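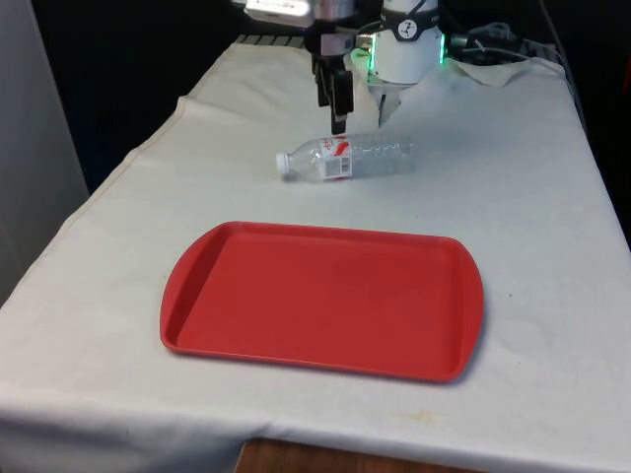

Red serving tray and water bottle on the white cloth, Illow Room.

Table Service and Clearing: Gallery

The Illow Room is the smaller of the two refreshment rooms at Marchetti House and is used for meetings, family receptions and the monthly lunch club. This page shows the table linen and trays held there for the use of hirers. Requests for additional items should be made to Brenda Maldonado at the bookings desk.

Cloths
White cloths are supplied for every table and are included in the hire charge. They should be laid before any trays or bottles are brought in. Creases from storage may be smoothed by hand; irons are not permitted in the room. Replacement cloths are kept in cupboard 3.

Trays
The red plastic trays have rounded corners and a raised rim. The house holds 144 of them, and they are shared with the main hall. Hirers expecting a large party are asked to reserve trays when booking. Trays should be wiped with a damp cloth and must not be put through the glass washer.

Bottled water
Water is ordered by the case through Clyde Ferreira. Nearly 700 bottles were used in the house between May and the end of the autumn season.

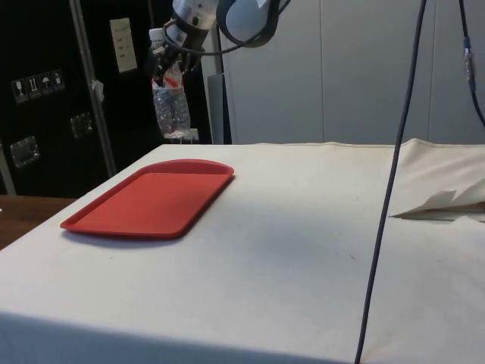
Empty bottles are collected separately from general waste. Caps may be left on. Bottles which still contain water should be emptied at the sink in the servery before they are placed in the recycling bin, and trays should be left on the table for the evening staff to check. Cloths are to be folded loosely and handed in at Room 301, whether or not they are marked.

Any damage to linen should be reported to Birdie Bellamy on the day of hire.

Page last revised Sun 29 December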